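4. Dressing the sofa and arms

Okay, so by now you've got the frame together and all 8 bolts snug. I set mine up in the living room next to the window, and I'd pull the shade down first if you get strong sun in there (orange fabric fades, ask me how I know).

1. Push the sofa to where it's going to live. Leave 9 inches behind it so you can get your hand down the back.

2. Slide each arm cover on from the front. It'll feel too small. Keep tugging!

3. Tuck the extra fabric into the gap beside the seat. I use the handle of a wooden spoon for this – fingers get sore fast.
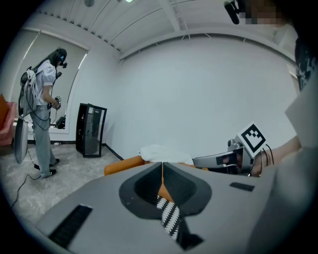
4. Lay a plain white towel over the arm and press down with both palms, working from the front to the back. Creases from shipping come out pretty well this way, though mine took nearly 39 minutes for the pair.

5. Leave the towel where it is until you've done the seat cushions, then take it off and check the seams run straight along the top edge.

Note: The Gurach covers and the Kennedy covers look alike in the bag but they don't swap. Check the tag before you start pulling. Preben Hjaltadóttir wrote in to say she'd gotten a Kennedy cover halfway onto a Gurach arm, and it took two people to get it off again.

Caution: Please don't sit on the arms. They're fine for a towel or a blanket – they are not a seat.

If a seam pops, order repair kit 49 from the Londness parts page and skip ahead to section 6.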